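Jakex Ronda, garra paralela para bancada de dois braços
Ref. 788 · Ficha revista em setembro de 2022

A Ronda é a garra que montamos em todas as nossas bancadas de dois braços, e continuamos a gostar muito dela! Dedos compridos e planos, câmara no punho, troca de dedos com uma só chave. Entra em sítios onde uma garra curta nem chega a tentar.

Aviso de segurança: cabo da câmara de punho
Aplica-se às unidades até ao número de série 186. Em dezembro, a Svenja Ortner comunicou-nos uma paragem a meio de uma tarefa: a imagem do punho direito congelou e o braço continuou a descer durante 6 segundos com a última posição válida. Partiu-se um dedo, ninguém se magoou. O Sebastião Magalhães abriu a unidade no nosso banco e encontrou o conector meio solto, puxado pelo próprio cabo sempre que o punho rodava até ao fim do curso.

O que mudou
O cabo passou a fazer um arco folgado por cima da câmara, com fixação dos dois lados. O firmware 32 corta o movimento assim que a imagem deixa de atualizar (o corte é mesmo seco, experimentem com o braço no alto!). Quem tem uma unidade abrangida recebe o kit Grovine sem custos e troca o cabo em casa, com a bancada desligada da corrente.

Até o kit chegar, não usem a rotação completa do punho e mantenham as mãos fora da mesa com os braços ativos. A paragem de emergência tem de ficar ao alcance de quem opera.
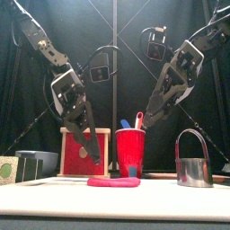 Dois braços com câmara no punho, sobre uma mesa com caixa vermelha, copo com utensílios e pano dobrado.

Compatibilidade: bases Ponce de um e dois braços.
Incluído: garra, par de dedos, câmara, cabo, chave.
Dedos de substituição: vendidos aos pares.
Pedidos de kit: Verena Mösli, assistência Jakex. Indiquem o número de série gravado na flange.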